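Cleaning the overhead things in a workroom: lights, pipes, ledges and the air-con grille

By Eero Lindqvist

Most workrooms get swept and wiped up to shoulder height and no further. In a room with an exposed ceiling the dust collects on top of the pipes and light fittings, and sooner or later it comes down on the benches. I do ours every November, before the heating goes on. It takes most of an afternoon.

What you need

A platform step with a handrail
Two buckets and a stack of microfibre cloths
A long-handled duster with a head that bends
A vacuum cleaner with a soft brush nozzle
Washing-up liquid
Dust sheets for the benches
Safety glasses and a dust mask
A torch

I use a Heinonen platform step. A plain stepladder will do, but you have to come down more often to move it. For the duster I have a Fotalano with a washable sleeve. Any make will do if the head locks at an angle, as most of the dirt is on top of the pipes where you can't see it from the floor.

Before you start

Turn off the lights and the air conditioning, and isolate both circuits at the board. Put a note on the board so they stay off. Wait until the tubes are cool. This means working by daylight, so start straight after lunch if you are doing it at the back end of the year.

Clear the benches or cover them. Tape the sheets down at the corners, otherwise they slide off as soon as you brush past.

Pipes and conduits

Work from the top down, and from the back of the room towards the door. Bend the duster head over the pipe and pull it slowly towards you. Shake the sleeve out into a bin bag every few lengths. If you push the duster quickly the dust just jumps off and lands somewhere else.

Don't hang on to the pipes for balance, and don't pull at any clip that looks loose. Make a note of where it is and have it seen to.

Wet cloths are for painted pipes only. Leave electrical conduit dry.

Light fittings

Dust the fitting first with a dry cloth, then the tube. If a tube is greasy, take it out and wipe it on the bench with a barely damp cloth, keeping clear of the end caps. Most tubes turn a quarter and drop down, so have both hands on it before you twist. Let it dry fully before it goes back.

A tube with dark ends is near the end of its life. Change it while you are up there. Old fluorescent tubes contain mercury and must go to a recycling point, never in the general waste.

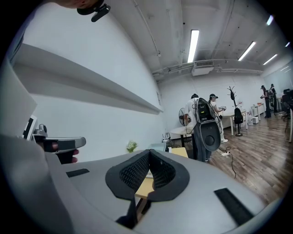
Short fittings in the corners are easy to miss. I go round with the torch when I think I've finished, and there is usually one with a grey fur along the top.

Air-conditioning grille

Vacuum the outside of the grille with the brush nozzle, following the slats. If your grille unclips, take it down and wash it in 2 litres of warm water with a squirt of washing-up liquid. Check the maker's booklet before you unclip anything. Ours is for a Noramus unit and the filter instructions are on the last page, after the warranty.

Leave the grille and filter to dry for 24 hours if you can. A damp filter will smell. Keep the unit off until everything is back in place.

Don't spray anything into the unit. The inside is a job for whoever services it.

Walls and ledges

Long wall ledges hold more than they seem to. Take everything off first – small things left up there only get knocked down – then vacuum the top and wipe it with a damp cloth. Wipe the underside as well. Cobwebs start there.

On white walls, go over the surface with a dry cloth before using a wet one. Wet dust leaves grey streaks. For marks that stay I mix Druterico, a mild sugar soap, at one capful to 1000 ml of water, and rinse with plain water afterwards. Try it on a patch low down in a corner first.

Finishing off

Fold the dust sheets inwards and shake them outside. Wipe the benches, then vacuum the floor. Sweeping at this stage puts the fine dust back in the air.

Check that every tube is seated before you switch the power back on. If one flickers, turn the circuit off again and reseat it. Put the date on the lid of any spare tubes' box, and write down which fittings had new ones.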